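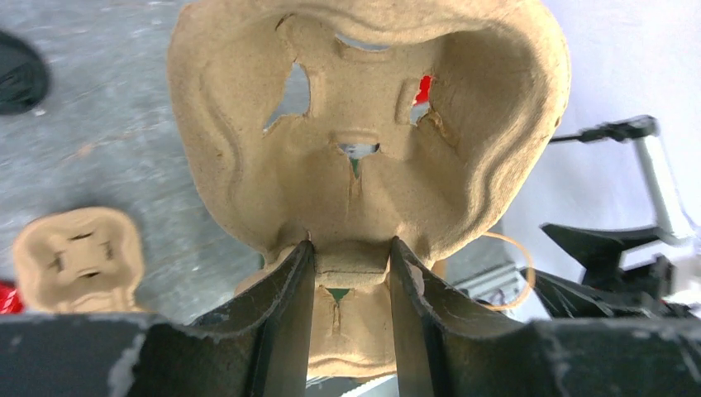 Ridport to take moulded pulp with paper and card from February

Households and small businesses in Ridport will be able to put moulded-pulp packaging in the paper and card bin from February, after the Mäkelä mill agreed to change its specification for mixed paper.

The change covers cup carriers, egg boxes, fruit trays and the shaped inserts used to pack bottles and small appliances. Until now these have been classed as residual waste in the town and sent for energy recovery, although neighbouring districts served by other mills have accepted them for several years.

Moulded pulp is usually made from fibre that has already been recycled at least once. The fibres are short, and mills that make printing paper tend to reject them because they weaken the sheet and drain slowly on the wire. Mäkelä stopped making printing grades last year and now produces only board and corrugating medium, where a proportion of short fibre can be tolerated if the rest of the mix is strong enough.

Heikki Suominen, the mill's raw materials manager, said the new limit for moulded pulp would be set at 2 per cent of each load by weight.

"Above that we begin to see slower drainage and more fines in the process water," he said. "Below it we could not measure a difference in the finished board."

The limit follows a trial at the Prutberg sorting plant, which handles paper and card from Ridport and the surrounding villages. During the trial 1,131 tonnes of mixed paper were sorted with moulded pulp left in and delivered to the mill in the normal way. Samples were taken from each delivery and tested for moisture, fibre length and contamination.

Moisture caused the most difficulty. The material is porous and takes up water quickly, and loads collected in heavy rain were nearly always above the mill's limit on arrival. Prutberg has since moved the incoming bay under cover, and collection crews have been told to leave bins with the lid propped open.

Food residue was the second concern. Coffee stains are acceptable, as is a small amount of dried egg. Items with grease, sauce or milk soaked into the fibre should still go in the general waste bin. Lids, straws and sachets must be taken out of cup carriers first. Paper cups are not included in the change, as most have a plastic lining that the mill cannot separate.

Siiri Lahtinen, who led the trial at Prutberg, said torn or crushed items could be put in the bin as they were, but that trays should not be stacked tightly inside one another.

"A nested stack behaves like a solid block," she said. "It goes over the screens with the plastics and we lose it. Pull them apart and they go where they should."

The plant's optical sorters have also been adjusted. Brown and grey moulded items were at first being read as wood or textile and ejected from the line - a fault that was corrected with new reference samples.

Cafés and takeaways on the council's trade waste contract will be covered by the same rules. The 562 businesses concerned will receive a revised list of accepted materials with their next invoice. Collection days and charges will stay the same.

Plasier, which supplies moulded carriers to several cafés in the town, said its products contained no wax or plastic coating and could be accepted without changes. Essam Ghoneim, the company's technical director, said some imported trays were treated with water-repellent additives and that the mill was right to keep testing.

Composting remains an option for people with a garden. Uncoated moulded pulp breaks down readily if it is torn up and wetted before being added to the heap.

The mill will review the limit after the first year of deliveries.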